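Chapter 8
Trays, Worktops and Small Parts

Most light assembly and sorting is done sitting or standing at a table. The worker has a surface, a tray to keep parts together, and something to pick them up with. This chapter deals with all of these, starting with the surface, as a poor one makes every later step slower. Tools for gripping are covered in the second half.

A plain, pale top suits small parts best. Dark screws and clips show up well on it, and so does dirt. White parts are harder to see, and Swanson's workshop notes advise laying a coloured sheet under them. Keep the tray to one side of the working area - the left, for most right-handed people - with its long side running away from you.
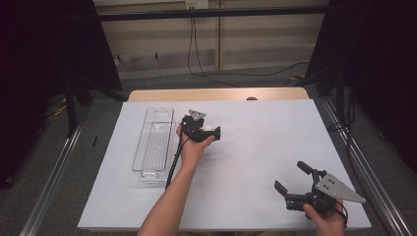 Why do some trays have grooves in the floor?

Grooves stop round parts from rolling about and help them lie in line. They also make the floor stiffer, so a thin plastic tray bends less when it is lifted full.

Clear trays have the further use that the contents can be checked from the side. They scratch easily and should be washed with warm water and a soft cloth. The Skotstead stores, which we return to in the exercises, hold 198 trays and replace the worn ones each April.

Before reading on, clear a table at home or in class and set it out as described in the second paragraph.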